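**The Gospel of the Blue Bin**

Every December somebody sends me a catalog promising that my small parts will finally behave. Last year's came from Flolell, and it wanted $189 for a starter set of totes. I have owned totes. I have also owned a drawer, and I lost the same hinge screws in both.

So I went to Mirnville with my arms folded. The parts store there threw out its cardboard two years ago and switched to matching plastic bins on steel racks, and people in the trade talk about it like a conversion.

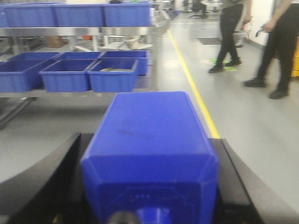 Matching bins flatter a room, and I've learned to distrust that. Once every container is the same color, the label has to do all the work, and labels fall off. On the rack I looked at, three blue bins stood side by side on the top level and six more sat below, and one of the lower ones held a single small metal thing. That is a lot of bin for one piece of hardware. I was told picking time had dropped by 48 percent, though I never did learn who held the stopwatch.

The racks I'll grant them. Stainless steel wipes down easily and doesn't sag the way my garage shelving did under about 50 pounds of paint. It also costs enough to make you want the system to be working. 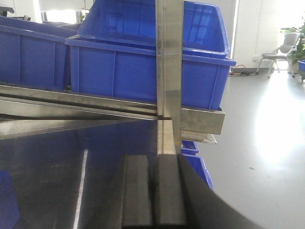

Soo-ah Maeng thinks I have it backward. The bins were never meant to make anyone tidy, she told me, they were meant to make it obvious when something was in the wrong place, and cardboard had hidden that for years. She'd keep them even if picking took longer.

I asked what happens to the stuff that fits no category. She said it gets its own bin.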